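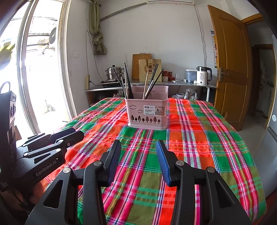

Project updates > Loltard > Partner reports

Dear friends at the Valinano fund,

Thank you for being so patient with us over the last stretch, and for the kind note that came with the second payment, which got read out loud over lunch. You asked for a plain account of where the household collection stands, so I'll try to give you one, though you know me and it may wander a bit.

The target we agreed on was 3000 usable examples of small table tasks done by hand with the grippers, all in real homes. We have finished recording in 18 of the 20 homes on the list, and the last two are booked for May. The cup and cloth tasks are done. Chopsticks are still in progress, and that is where most of our time has been going.

I had put chopsticks down in the plan as an easy one, and I owe you a small apology for that! They're thin, they roll, and they lean on each other in the holder, so when you take hold of one its neighbor often wants to come along. Hao and I spent a whole Thursday on nothing else. We slowed everything down, agreed that each pick should start with the jaws open over the holder, and began mixing dark chopsticks with pale wooden ones so that the learning system doesn't settle on a single color.

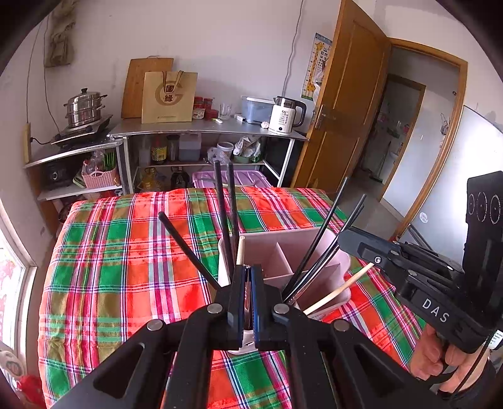
Working with two grippers at once has also taken more practice than we allowed for. One person holds both, one in each hand, and it's very natural to let the idle hand drift into the way. Our written instructions now ask for a short pause before the second hand comes in, and new people get a practice session that we don't keep. Hao is rewriting the labeling guide to match, with a separate label for a pick where two chopsticks come up together. We used to throw those away, and I now think they're worth having.

On patterned tablecloths: you asked at our last call whether we should bring a plain cover along. I'd rather leave each table the way the family has it, if you're comfortable with that. A bright plaid is harder for the software, but people do eat at tables like that, and I would love for the finished set to show it.

The budget is on track except for travel, which is running a little over. I'd like to move money across from the equipment line, and would be grateful for a yes or no before we book the last two homes.

With warm thanks from both of us,
Bianca Ilie

Related updates
Choosing homes for the Loltard collection
Cup and cloth tasks: what we kept
Labeling guide, first draft
Notes from the partner call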